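Getting started with the Jevex two-arm kit: your first handover

I've had the Jevex kit from Plalleck for most of August now, and a few of you asked how I got the arms passing things to each other without a crash every five minutes. So here's my way of doing it (there are others, and Joyce Were will tell you hers is quicker!).

First, clamp both arms down and run the homing routine twice. The manual says once. Do it twice. Then open the Finen app, pick "Handover" and set the grip speed to 9, which feels painfully slow but gives you time to hit stop.

Next, choose your object. Start with something light and dull, please, and work up to the awkward shapes once you trust your settings. Open the receiving gripper wide before the other arm comes in.

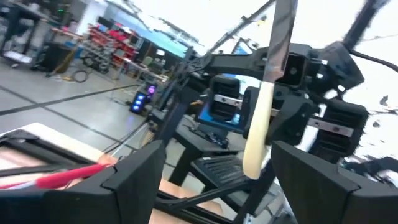 Knife held blade up, with the other gripper open in front.

Now save the meeting point. Nudge the arm until the handle sits between the fingers, press Save, back off a bit and save again as your approach point. I like a gap of 245 mm between the two – any less and my cables start to catch on things.

Once that runs nicely, move on to picking from the table. Spread your bits out a little to begin with and keep the tall stuff to one side, or the wrist will clip it on the way down.

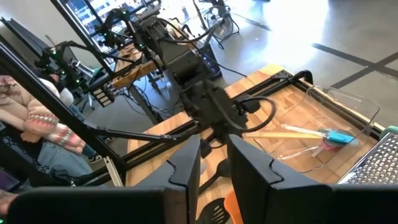 Teach one pick at a time and name each one properly, because "test2 final new" means nothing by Friday. If the fingers slide, raise the grip force one step and try again before you touch anything else.

Is it worth the money? Mine came to 2,780 pounds with the spare finger pads, and I'd say yes if you want both arms. The app still forgets my saved points after an update, so export them first. Nafula Minja has put her settings file on the Gachanja forum if you'd like something to start from.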